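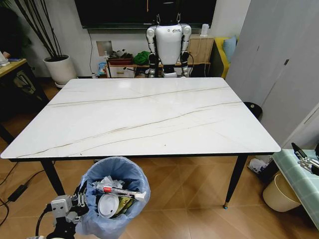 View from head height during a remote-control session: empty dining table, lined trash can in front, both grippers in view.

Frequently Asked Questions: Teaching by Demonstration

This page answers questions received by the Bistutska Home Tasks Program from operators, host households and partner laboratories. Questions about contracts and payment are handled separately by the program office.

GENERAL

What does the program do?
The program records people carrying out household tasks through a robot. An operator moves the robot's arms, either by remote control or by guiding them by hand, and the system stores the camera views, the positions of the joints and the opening of each gripper. These records are later used to train the robot to carry out the same tasks without an operator.

Which tasks are currently being recorded?
The current task list covers clearing and wiping tables, placing trash in a lined can, folding small cloths, and returning objects to shelves. Tasks involving heat, glass, knives or open liquids are not on the list. Proposals for new tasks are reviewed in June.

What is the difference between hand guiding and remote control?
In hand guiding, the operator stands beside the robot, holds the arm at the wrist and moves it through the task. In remote control, the operator sits at the Nudance station and moves a pair of handheld controllers, which the arms follow. Hand guiding is used for short movements where contact matters, such as pressing a cloth flat. Remote control is used for everything that takes more than one arm or more than one location in the room.

Can the two methods be combined in one recording?
No. Each recording must use one method from start to finish. If a task needs both, it should be divided and submitted as two recordings with the same task number.

FOR OPERATORS

Is previous experience required?
No experience with robots is required. New operators complete 4 training sessions before their recordings are accepted. The first two are held at the Bistutska practice room and the remaining two in a furnished apartment.

How should the room be prepared for a table-clearing task?
Follow the scene card issued with the task. The card states which objects begin on the table and where each one belongs at the end. Items that are not on the card, including furniture, shelf contents and cushions, should be left as the household keeps them. Rooms should not be tidied for recording. A robot trained only in bare rooms performs poorly in lived-in ones.

Where should the trash can be placed?
Place the can at the front of the table, within reach of both arms, with the liner folded over the rim. The opening should be visible in the head camera when the robot is facing the table. Please check this on the station screen before starting, as a can that looks well placed from the side may be hidden from the camera.

Does the can need to be emptied between attempts?
It does not. Recordings with an empty can, a partly filled can and a full can are all useful. Empty it when objects no longer stay inside after release, or when the scene card calls for an empty can.

How high should the gripper be when an object is released?
Open the gripper just above the rim and wait until the object has left the fingers before moving the arm away. Dropping from a greater height is recorded as a fault, even when the object lands in the can.

What should be done if an object falls on the floor?
Continue if the robot can reach the object safely, and pick it up as part of the same recording. Recovery from a mistake is valuable training material. If the object is out of reach, stop, mark the recording "incomplete" and reset the room by hand.

How many attempts are needed?
Each scene card asks for 9 accepted attempts. Objects should be moved to new starting positions after every third attempt. Attempts should vary naturally in speed and path; operators are asked not to repeat one exact motion.

How long may an operator work without a break?
The station pauses itself after 2 tasks in a row. The pause cannot be skipped. Operators who notice eye strain or wrist discomfort should stop sooner and inform the shift desk.

Why does the arm lag behind the controllers?
A short delay is normal. If it grows during a session, bring both arms to rest, end the recording and restart the link from the Nudance menu. Attempts recorded with a long delay are removed during review.

FOR HOST HOUSEHOLDS

Does furniture have to be moved?
In most homes only the space around the working table is adjusted. The robot requires a level floor and a clear path to the table. Staff route power cables along the side of the room where possible and remove them at the end of the visit.

Will glossy or patterned surfaces cause problems?
No surface is excluded. Glossy tabletops can reflect lamps and windows, and strong veining can make thin objects harder to find in the camera view. Both conditions occur in ordinary homes and the program wishes to include them. Staff may ask to close a curtain if glare hides the objects entirely.

Should televisions and other screens be switched off?
Yes. Screens should remain off for the whole visit, as moving pictures in the background can reveal private material and can affect the recording.

Are members of the household recorded?
Household members and pets are asked to stay in another room while the cameras are active. Any recording in which a person other than the operator appears is deleted. Photographs, letters and screens showing personal information should be put away before staff arrive.

What happens if something is damaged?
Staff complete a damage form on site and leave a copy with the household. Claims are handled by Ketilsson, the program's insurance agent.

FOR PARTNER LABORATORIES

In what form are the recordings supplied?
Recordings are supplied in the Grultov format, version 3, with one folder per attempt. Each folder holds the camera files, the joint and gripper records, the scene card and the reviewer's notes.

Are failed attempts included?
Yes, in a separate set. Each failed attempt carries a label for the type of fault, such as early release, missed grasp or contact with furniture.

May partners submit their own scene cards?
Partners may submit cards through the request form. Cards must name every object, its starting area and its final place, and must be possible to complete with two grippers.

How are errors in the records reported?
Send the task number and attempt number to the data desk, with a short statement of the problem. Corrected folders keep their original numbers and are listed in the change log supplied with the next delivery.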